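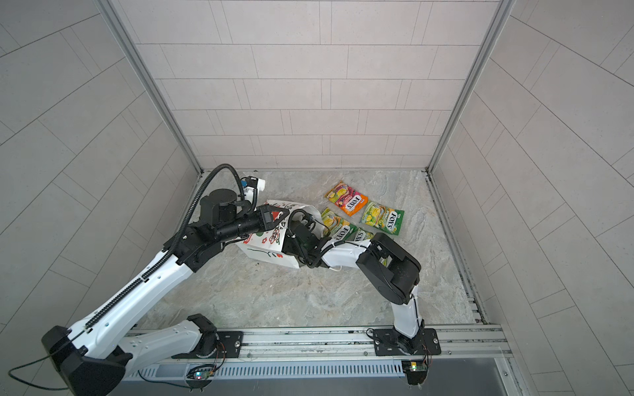
Capítulo 4
El agua subterránea y los pozos

4.1 Introducción

En el capítulo anterior hemos seguido el agua de lluvia hasta el momento en que entra en el suelo. Ahora la seguimos más abajo. Una parte de esta agua es tomada por las raíces y vuelve al aire por las hojas; otra parte continúa bajando, muy despacio, hasta llegar a una zona donde todos los huecos entre los granos están llenos. A esta zona la llamamos zona saturada, y a su límite superior, nivel freático.

Muchos estudiantes imaginan el agua subterránea como un lago o un río debajo de la tierra. Esta imagen es correcta solamente en algunos terrenos de caliza, donde existen cuevas y conductos. En la mayoría de los casos el agua ocupa espacios muy pequeños, entre granos de arena o en las fisuras de una roca, y se mueve unos pocos metros en un año.

Al terminar el capítulo, el estudiante debe poder explicar la diferencia entre porosidad y permeabilidad, leer un mapa sencillo de niveles freáticos y calcular el caudal que atraviesa una sección de un acuífero con la ley de Darcy. Para los ejercicios del final se necesita papel milimetrado y una calculadora.

4.2 El pozo de Brostis

Empezamos con un caso. El pueblo de Brostis se encuentra en una llanura de grava, entre una colina de granito y el mar. Durante mucho tiempo sus habitantes tomaron el agua de un solo pozo, excavado a mano, con una profundidad de 20 metros. El pozo daba agua buena en todas las estaciones, también en los veranos secos, y por eso se pensaba que no tenía fin.

Cuando se construyó el barrio nuevo, en la parte baja, se perforó un segundo pozo a 500 metros del primero y se instaló en él una bomba eléctrica. En el mes de mayo siguiente, el nivel en el pozo antiguo había bajado 2 metros. La ingeniera Liv Dahlgren, encargada del estudio, midió los niveles en los dos pozos y en varios sondeos del campo vecino, con la bomba en marcha y con la bomba parada. Sus medidas mostraron que el descenso tenía la forma de un embudo muy abierto, con el centro en el pozo nuevo. Esta forma se llama cono de depresión y la estudiaremos en el apartado 4.6.

El caso de Brostis contiene casi todas las preguntas del capítulo. ¿De dónde viene el agua de un pozo? ¿Por qué un pozo puede influir en otro que está lejos? ¿Cuánta agua se puede sacar cada año sin que el nivel baje de forma permanente? La última pregunta es la más difícil, y su respuesta depende también de decisiones que no son de la geología.

4.3 Porosidad y permeabilidad

La porosidad es la relación entre el volumen de los huecos y el volumen total de un material. Se expresa en tanto por ciento. La permeabilidad indica con qué facilidad un fluido atraviesa el material. Las dos palabras se confunden a menudo, también en los periódicos.

Una arcilla puede tener una porosidad mayor que la de una arena y, sin embargo, dejar pasar muy poca agua. Sus huecos son muy pequeños y el agua queda retenida junto a las partículas. En la grava ocurre lo contrario: los huecos son grandes, están bien comunicados entre sí y el agua circula con poca resistencia. El granito sano apenas tiene huecos, pero si está fracturado puede alimentar un pozo modesto —este es el caso de la colina de Brostis, donde Folke Midtbø encontró agua para su granja en una sola fisura—.

Llamamos acuífero a una formación que almacena agua y la deja circular en cantidad suficiente para su uso. Una formación que contiene agua pero la transmite muy lentamente se llama acuitardo.

Pregunta para pensar antes de seguir: si se llena un vaso con arena seca y otro igual con grava seca, ¿en cuál de los dos se puede echar más agua? Escriba su respuesta en el cuaderno y compárela después con el resultado de la práctica 4.1.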